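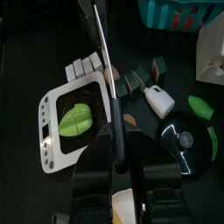 Planner and wrist views at Neltuvel

Ermanno Caputo ran the software session of the open day. The planner holds 48 grasp templates and replans at six hertz - knives are grasped by the handle only. 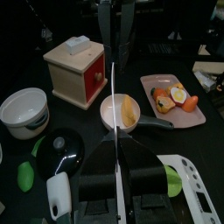

Wrist view: pan, tray and red-drawer box.

Perception was trained on 1,497 labeled views. Gloss remains the weak point, pot lids above all. Two-arm collision checks run in a separate process. 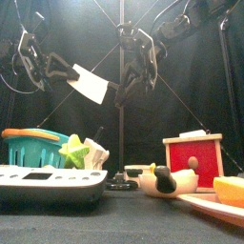 Both arms, toy cleaver in the left gripper.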